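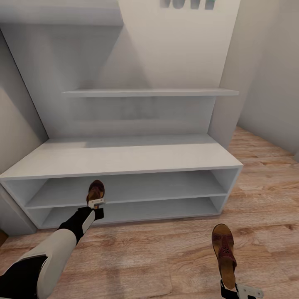 Can a household robot put the shoes away yet?

In simulation it often can; in an occupied home it still needs a person close by.

The Skirnix group at Weltico has completed its autumn round of simulated tidying work. The task is a modest one: a two-armed robot takes a pair of sandals, one in each gripper, and sets them in an open shoe cabinet with two compartments. The round comprised 2000 attempts, of which 401 ended with a sandal dropped or left on its side. Most of these losses came at the edge of the middle shelf – a small error in height is enough to tip the shoe.

Trials on physical equipment will open at the Golob site in May with 800 attempts planned. Straps and soft soles bend in ways the simulation handles poorly, and members should expect lower results at first. Laundry and dishes remain outside the present program.

Member firms wishing to attend may apply to the Visell office. Each firm may send up to 5 staff.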